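Community > Kitchen and Appliances > Refrigerators > Storage and Care
Search Topics Members Sign in

Refrigerator moved to a storage building: shelves, door bins and long absence

Zulkifli Pasaribu
Posted 10/11/2019

Our office at Siregar will close for the whole of December. The refrigerator in the staff kitchen is shared by 140 employees, and it has been proposed that it remain switched on during the closure with only dry cartons and sealed items left inside. I would be grateful for advice on two matters: whether an almost empty refrigerator should be left running for that period, and how the shelves should be cleaned beforehand. The floor beneath it is wood plank, and I am concerned about leaks.

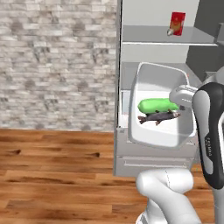
The building manager has asked for a written procedure by the end of next week. The present one, drafted for our former premises in Clitov, covers only the freezer and makes no mention of flooring.

Josiane Deschamps

For an absence of that length, switching the unit off is the usual recommendation. The following order of work is suggested.

1. Notify all staff in writing seven days before the closure. State plainly that unclaimed food will be discarded.

2. Remove everything from the shelves and the door bins. Dry goods in cartons do not require refrigeration and should go to a cupboard. 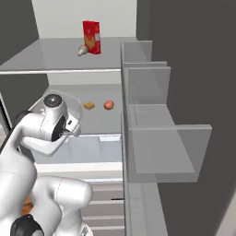

3. Disconnect the power. Wash the interior with warm water and a little baking soda, then dry it fully — including the folds of the door seal.

4. Prop the door open with a folded towel. A closed door on an unpowered unit will produce mildew.

5. Place a shallow tray on the floor if there is a freezer compartment to defrost, and inspect it after 6 hours. Standing water should not be left on wood.

If the unit must remain on, a few sealed jugs of water will help to keep the temperature steady.

Lernance

We just unplug ours and leave the door open. Never had a problem. Check the drain hole at the back as well, it was blocked on our old Wukex and the water went under the boards.

Topics Members Contact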